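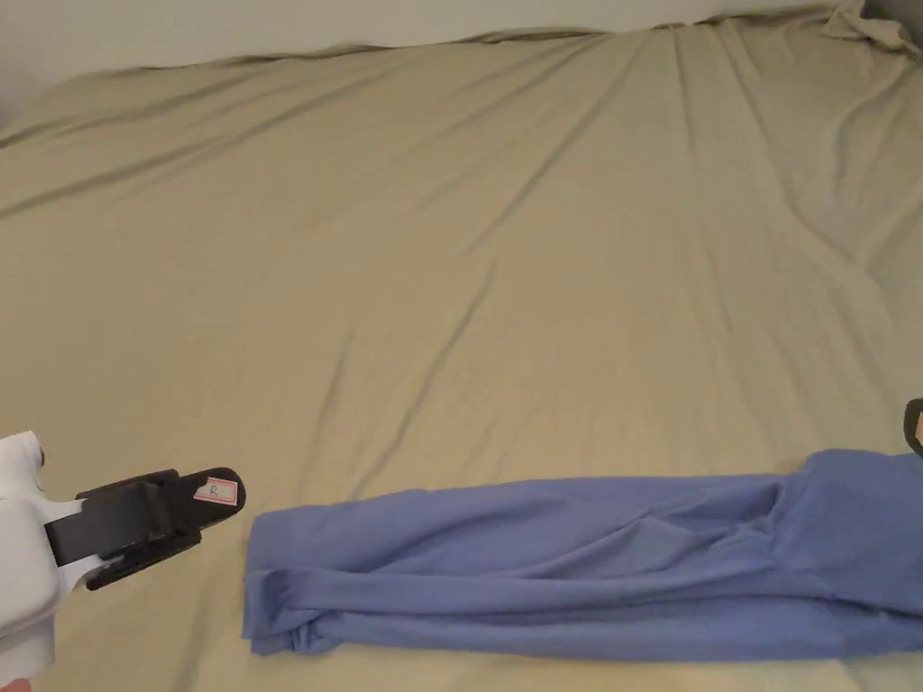

Can the police keep asking me questions after I say I want a lawyer?

In most situations they can keep talking, but you can keep silent. Your right is to call a lawyer without delay and to speak in private, and you do not lose it because the officer is friendly.

This is how Behrouz Sadeghi explains it to people who phone him at night. He has a small criminal defence practice, Bakhtiari Law, with one other lawyer and an office above a pharmacy. I met him there in May and we talked for most of an afternoon.

He came to Canada as an adult and had to write his exams again. "I was 21 when I first stood in a courtroom, in another country, and I was only carrying the books," he said. "Here I began again from the beginning. It was good for my patience."

Most of his files are not dramatic. They are impaired driving, shoplifting, a quarrel between neighbours which became an assault charge. He told me the first meeting is usually free and takes about an hour, and that he asks clients to bring every paper the police gave them, also the ones they do not understand.
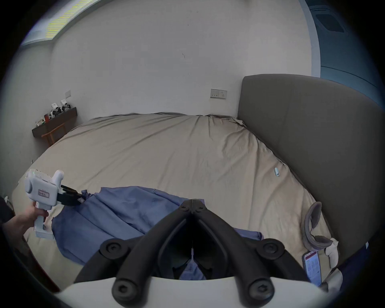
"People bring me the promise to appear and forget the other page, with the conditions," he said. "Then they phone the person they are not allowed to phone. Now we have two charges, and the second one is often harder to defend than the first."

I asked him what it costs. He did not like the question, but he answered it. A simple plea can be $700. A trial is much more, and he puts the price in writing before he starts. Some clients pay $200 a month. Those who may qualify for legal aid he sends to Rhonda Chisholm, his partner, who knows the forms better than he does.
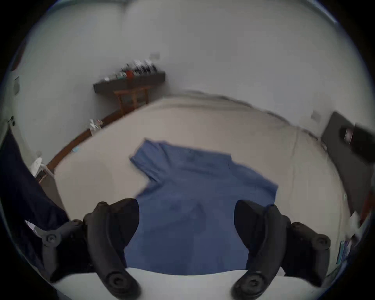 On pleading guilty too early

Here he became more serious. Many people want to plead guilty on the first date, only to be finished with it.

"I understand them. They are ashamed and they have used a day of holiday from work," he said. "But on the first date we sometimes have only a summary from the police. I have not seen the video. I have not read the notes. How can I tell you what to do?"

He spoke of a client, a delivery driver, who was ready to accept a record for a theft from a store. When the disclosure came, the receipt was in it.
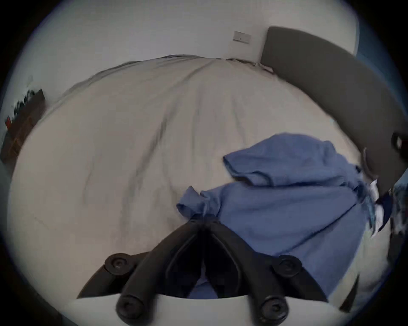
The charge was withdrawn two weeks later. Mr. Sadeghi does not promise such an ending to anybody, and he is careful to say that most files do not contain a receipt. What he does promise is to read all the pages, and to return calls the same day when he is not in trial.

Before I left I asked if he ever gets tired of the night calls. He said his wife gets tired of them. Then his phone rang, and he went to the other room and closed the door.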